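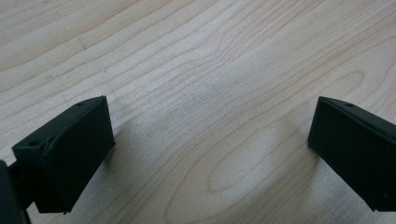
Wrist cam, fingers open over bare wood.

kurkadholm-grip-compare – README

Quick notes so Anel can load this without calling me. Will tidy later.

What it is: side by side trial of two finger sets on the hand-held grippers, Krawczyk pads vs the plain Dratgate blocks. 521 episodes, 14 dropped for bad sync. Both hands recorded, one head view, one view per gripper. 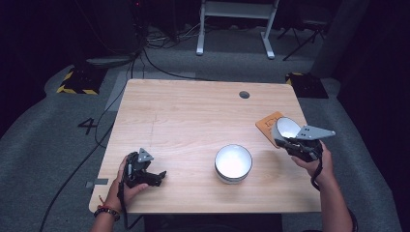
Bowls were the main task. Danuta and Takeshi did most of the runs, a few by Pierina. Rims are where the two finger sets differ most, so look at the episodes with one bowl upright mid-table and the other held tilted in the right gripper. Left gripper often just waits. Slips are taged by hand in events.csv, not automatic – trust them more than the width signal.

Known problems
- width reading drifts after long sessions, rezero before comparing
- exposure differs between the wrist cams, don't match on color
- left/right swapped in the first 2 sessions, fixed in the Clumevby export only

Loading: unzip, run check_sync.py, then index.py. Frames are numbered from 0. Max 2,000 frames per episode, longer ones are split with a _b suffix.

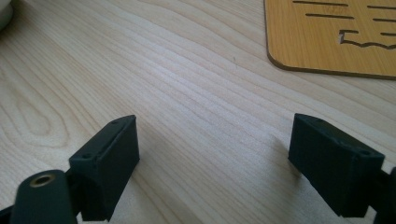 Wrist view, jaws empty, slotted board at upper right.

Not done yet: force data, October sessions. Ask Jadwiga Bednarek for access.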